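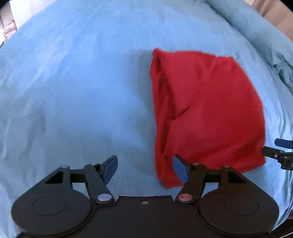
Rot auf Blau, oder: Falten auf dem Bett

Mai 2024

So, ich hab's wieder getan. Statt abends die Steuer zu machen, hab ich Wäsche gefaltet, und zwar richtig, Stück für Stück, auf der hellblauen Decke. Früher hab ich immer am Küchentisch gefaltet, aber da klebt ja grundsätzlich irgendwas (Marmelade, meistens), und dann kann man gleich wieder von vorne anfangen. Das Bett ist viel besser! Man hat Platz, man kann alles ausbreiten, und der Rücken dankt es einem auch, wenn man sich davor hinkniet und nicht die ganze Zeit gebückt steht.

Mein Sorgenkind ist das rote Tuch. Es ist so ein feiner Strickstoff, und der macht, was er will. Kaum hat man eine Ecke glatt, klappt die andere wieder hoch. Links wirft es bei mir immer eine dicke Falte von oben nach unten, rechts liegt es dann auf einmal ganz brav da. Und die Kanten sind nie so richtig gerade, da kann ich zupfen, wie ich will. Adi meinte neulich, ich soll es halt bügeln. Ja, danke, Adi. Ich bügle zweimal im Jahr, und dann nur Hemden.

Wie ich es inzwischen mache: erst ausschütteln, dann locker hinwerfen und von der Mitte nach außen streichen, mit der flachen Hand. Nicht ziehen! Beim Ziehen wird Strick bloß länger und schiefer. Danach die lange Seite einmal auf die andere legen, nochmal glattstreichen, und dann in Dritteln zusammenklappen. Bei Geschirrtüchern aus Baumwolle reicht mir die Hälfte der Hälfte, die bleiben ja liegen, wo man sie hinlegt.

Die blaue Decke ist übrigens ein Glücksgriff als Unterlage. Die ist ganz leicht flauschig, fast wie Wildleder, und da rutscht nichts weg. Auf glatter Bettwäsche wandert mir so ein Tuch beim Streichen immer mit, und am Ende faltet man halb über der Bettkante. Dass die Decke selber Wellen schlägt, stört mich nicht besonders – ich streiche sie einmal mit dem Unterarm glatt, und nach fünf Minuten sieht sie wieder aus wie vorher. Sehen tut man auf dem Blau auch alles sofort, jede rote Fussel leider inklusive.

Wohin mit dem Zeug, ist die andere Frage. Ich hab mir für den Schrank 2 Boxen von Drivham geholt, eine für Tücher und Schals und eine für alles, was keinen Namen hat. In die Tücherbox passen 12 Stück, wenn man sie hochkant stellt. Legt man sie übereinander, zieht man immer das unterste raus und der ganze Stapel kommt hinterher, das kennt ihr bestimmt.

Im Oktober wollte ich eigentlich schon den ganzen Schrank fertig haben. Ähem. Die Pulloverabteilung liegt noch genauso da wie damals, und an die Bettwäsche traue ich mich erst recht nicht ran. Falls jemand von euch einen Trick für Spannbettlaken hat, bitte in die Kommentare, ich rolle sie im Moment zu einer Art Wurst und mache schnell die Tür zu.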